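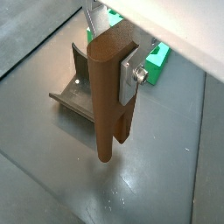

I finally cleared off the gray table on Saturday. It had been collecting toys since we moved to Lundside, and I wanted the surface back before the weather turned. My plan was one hour. It took most of the day.

The problem with kids' toys is that I never know what counts as a set. A puzzle with a missing piece is still a puzzle to a three-year-old. A stacking ring with no post is a bracelet. I had a box for keep, a box for donate, and a bag for trash, and by lunch nearly everything was in keep, so I started over.

The second time through I used one rule. If it does one thing and my kid still wants to do that thing, it stays. The talking farm from Tunia went to donate. It has a song that plays 10 seconds after you put it down, and I have heard enough of it. The wooden train went to the garage until there is room for track.

The shape sorter stayed. I've seen people online say these are boring, and I don't agree. My kid went through a stretch of doing it every morning before breakfast, then dropped it for two months, then came back to it. The first time around it was mostly banging. Now there's some turning and looking before anything gets pushed in. 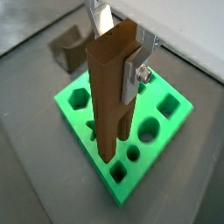 I like the flat board kind better than the buckets. With a bucket the lid comes off, and once a kid learns that, the sorting is over. A board just lies there on the table and you can see all the openings at once. The star is a hard one for us. It looks like it should go in at any angle and it doesn't. The circle is the one to start with if you have a younger kid, and I would leave the rest out of reach for a while.

Bright green would not have been my pick, but it's easy to find under a couch.

For storage I bought a low shelf from Skedosach, the one with 9 cubbies. Assembly was fine. The instructions skip the step where you put in the back panel, so do that before you tighten anything. Sorters and puzzles are on the bottom row, books in the middle, and anything with small parts on top.

The donate box is in the car. The place on Byun doesn't take toys on weekends, so it will ride around with me for a few days. The trash bag was smaller than I thought it would be.

Next is the hall closet.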